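Bisari is back, and so am I!

4 October 2018

I'm Loubna Zaki, and if you've read my fan fiction serial Bisari you'll know I left poor Captain Chraibi dangling off a lighthouse last February (sorry – I had exams). Part two goes up today, all 40 chapters of it, free to read on the Zindier archive.

Ebuka Ekwueme beta read the lot and talked me out of killing his favourite smuggler. Madhu Kandpal drew the new cover, and I've been showing it to strangers on the tram.
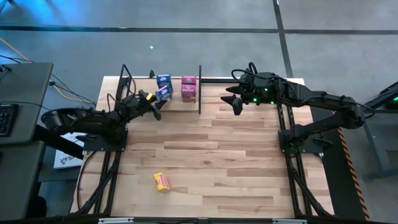 Where to start

New readers can jump in at chapter nine of part one, where the slow burn finally gets going. Comments are open and I read every single one, even the 900 yelling at me about the lighthouse.

Media and podcast requests: Ilham Erraji, through the Zindier message page.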